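Sunday, bag bench, late afternoon

Finally got to the navy lunch tote from the Skellirov batch, and I'm kind of in love with it! The cloth has that heathered denim look with a tiny crosshatch, and I think it'll hide crumbs and pen marks way better than the plain stuff we had from Nivent. Weighed it empty on the small scale: 361 grams, which is more than I guessed (I blame the cord).

I do want to keep an eye on the handles. Thick braided cord is lovely in the hand, but it's stitched in at the side seams and that's where the last ones let go on us.

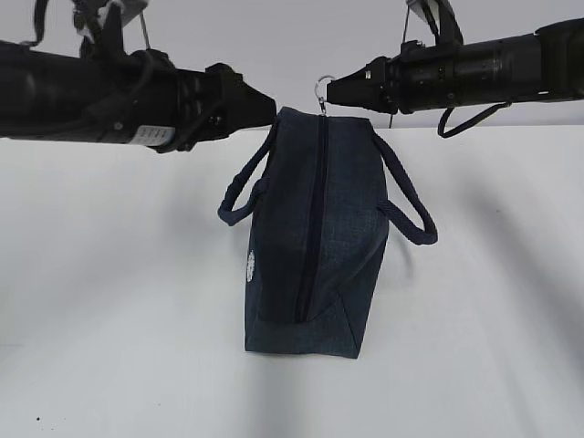 Navy tote hanging end-on, zipper side toward us, rope handle out to each side.

Love the little silver clip and ring at the top of the zipper. Would be good for keys, if it's sturdy enough. Next up is the load test, 100 lifts with the two full water bottles, then I'll check the stitching with the loupe. Tag number is 406, please don't put it back in the Custalero bin!! Also we're low on navy thread.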